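Induction hob keeps cutting power when two zones are on

Kitchens and Appliances > Cooktops and Ovens

tallowfield
Joined: June
We moved into a flat in Sisstead with a Ginico four-zone induction cooktop already fitted. It works fine with one pan. When I put a big pot on the back left and a frying pan on the front left, one drops to half power and the display flickers between 9 and 6. The manual only says "power sharing may occur." Is it faulty, or is this how they all are?

ovenmitt86
That is how most of them are. The two zones on one side share a power board. If the board can supply 3000 watts and you ask for more, it takes turns. Put one pan on the left and one on the right and see if it stops.

tallowfield
Tried it. Left and right together is fine. It still seems poor to me that I can't use two zones next to each other on full.

grebe_lane
You rarely need full on both. Boil the water on boost, then turn it down once the pasta goes in. I have cooked for five on the same kind of cooktop for years and only notice it when I am making jam.

Pennywhistle
I disagree with the "that's normal" answers. Sharing is normal, but flickering between 9 and 6 is too much. Check how it was wired. Some installers set a limit in the service menu so they can use the old cable. A neighbor of mine had hers capped at 4000 for the whole cooktop and was never told.

ovenmitt86
A cap is possible, but it would show with left and right together as well. The OP says that is fine.

Pennywhistle
Only if both were on 9. Were they?

tallowfield
No, 9 and 7. I will try it again with both on 9 tonight.

saltbox
While you are at it, look at the pans. My Tranderus skillet has a base that is smaller than the ring, and the cooktop kept losing it and finding it again. The number jumped up and down the same way. A magnet should stick firmly to the whole base, including the edges.

grebe_lane
Good point about the pans. Also, do not slide them around on the glass if you have salt or sugar on it.

tallowfield
Results. Both sides on 9, no change, steady for ten minutes. Same left side with two different pans: it still drops, but it goes down to 7 and stays there. So the frying pan was making it worse. I paid 86 for that pan, so I am not happy.

Pennywhistle
Fair enough, then it is not a cap. I would still ask the landlord for the installation sheet.

ovenmitt86
Sounds solved. For a replacement, look for a flat base that fills the ring. The Tesfamariam pans are heavy – but mine has stayed flat and it works on every zone.

saltbox
Too heavy for me. I sent mine back and bought a plain steel one. It takes longer to season but I can lift it with one hand.

tallowfield
Thanks all. I will measure the ring before I buy anything. 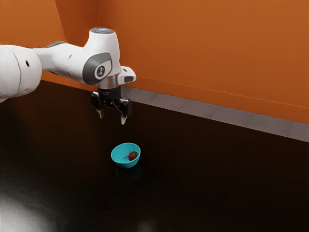 More in Cooktops and Ovens

Oven light stays on after the door is shut
8 replies, last post by grebe_lane

Cleaning burnt sugar off glass without a scraper
135 replies, last post by saltbox

Does a downdraft extractor work with tall pots?
21 replies, last post by Pennywhistle

Log in to reply to this thread. Questions about gas connections go in the Gas and Plumbing section – please read the pinned post there first.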